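Tumside Technical Evening Program
Mobile Manipulation, Unit 2: Keeping the Table Cell Honest
Handout prepared by Henrik Sperling

Read this before you touch anything. Last term's group read it afterward, and we bought new finger pads in August.

The cell does one job: it clears a table. Your job is to have it in a fit state to start, which takes longer than the clearing does and earns less applause.

1. Before power

Walk the cables first. Follow each one from the base to the wrist with your hand, and look for straps that have slid. A cable needs enough slack for the wrist to turn and not so much that it can catch a vase. Anyone who says "it looked fine from over there" will be sent back over here.

Then check the clamps on the base platform. They should not move when you push them. If one does, tighten it and write it in the Gerlach log (the green binder, not the other green binder).

2. Setting the table

Lay out the Zesberg set: cup, plate, chopstick, tissue box, vase. The spoon comes in for the second round. Leave the chairs where people leave chairs. A cell that only works with the furniture tidied away is a very expensive cupboard.

Run the arm over the table at low speed with the fingers pointing down. Keep one hand near the stop button and the other off your phone.

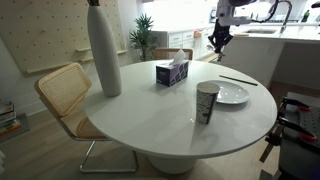
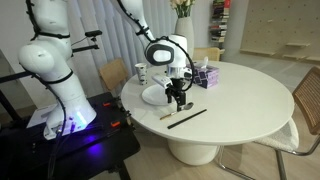
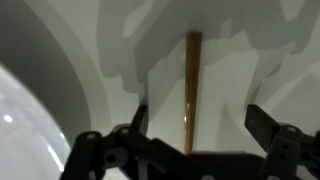

3. Finger check

Thin objects find every fault in a gripper. A plate will forgive a worn pad – a chopstick won't. With the arm stopped and locked out:

– Wipe both pads with a dry cloth. No solvent.
– Try each linkage pin for play. Any click you can feel is too much.
– Check the screws at the upper joints. Snug, then stop. The last person to add "a bit more for luck" is still looking for the screw head.
– Wipe the wrist camera lens. Most "software problems" in this course have been thumbprints.

4. Test grips

Do 17 grips on the chopstick, starting from flat on the table. Up to 2 drops is a pass. More than that and you go back to section 3, without arguing. Note every drop, including the ones you feel were the chopstick's fault.

5. Shutting down

Park the arm clear of the table before you cut power. Bring the log up to date, with your initials where I can read them. Pads are replaced after 660 grips, whatever they look like.

For next session: read the Kidness notes on wrist calibration, up to page 50. There will be questions, and I will pick on the back row.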